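Notebook, arm 3, February

Entry opened 14:20, continued after the cleaning.

The arm stopped again during the wrist sweep. The message on the screen was the same as before the holidays: following error on joint 6, and then everything holds. I did not restart it at once. Last time I did this too quickly and the joint moved a little when the power came back. Dinesh Bhat had his hand near the fingers at that moment. He was not hurt, but I have written it here so that we all remember: first the red button, then the key out, then hands.

What I know until now. The limit for the following error is set to 1000 counts. In the log from Cesell the value goes up slowly for several seconds before the stop, so I do not believe in a collision. With a collision I would expect one sharp peak. It looks more like something is pulling on the wrist, and it pulls stronger when the wrist turns to the left. When the wrist turns back, the value goes down again, but it does not return fully to the old level.
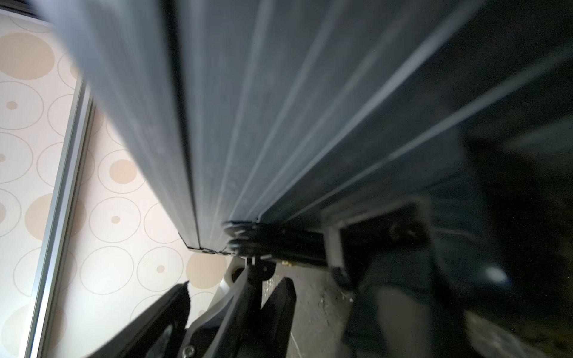
My first idea was the cable. The cable for the fingers is tied to the forearm, and in January I put a new tie on it, perhaps too short. I cut this tie and left more slack. After this I ran the sweep at low speed with the fingers open and nothing to hold. The error still went up, but later in the turn. So the tie was a part of the problem and there is something more.

Pavithra Palaniappan thinks about the bearing. She says the Jivholm wrist at Entwistle made the same curve in the log when the grease was old. Our hour counter shows more than 2000, and I cannot find any note that somebody has greased it. If you did it, please write it down, also when it is late.

A bad thing I found by the way: the speed limit for manual mode was not active. In the Brotari settings the box was empty. I do not know since when. I have set it again and made a copy of the settings. Please do not load the older file, it has the same mistake.

To do:
- order the grease (Dinesh)
- turn the wrist by hand with the brake released, two persons, one at the button
- compare the log with arm 2, same sweep, same speed
- no automatic run on arm 3 before the hand test is finished

I put the red tag on the controller at 17:05. The key is in my drawer.

Last updated: February, 18:40

Comments

Dinesh Bhat: The grease is ordered. The January tie was maybe also me, I moved it one hole further after you left. Sorry.

Pavithra Palaniappan: Can you send me the raw log and not only the plot? I want to see the motor current on 6 next to the error.

Dinesh Bhat: Arm 2 has the manual limit active, I checked it before lunch.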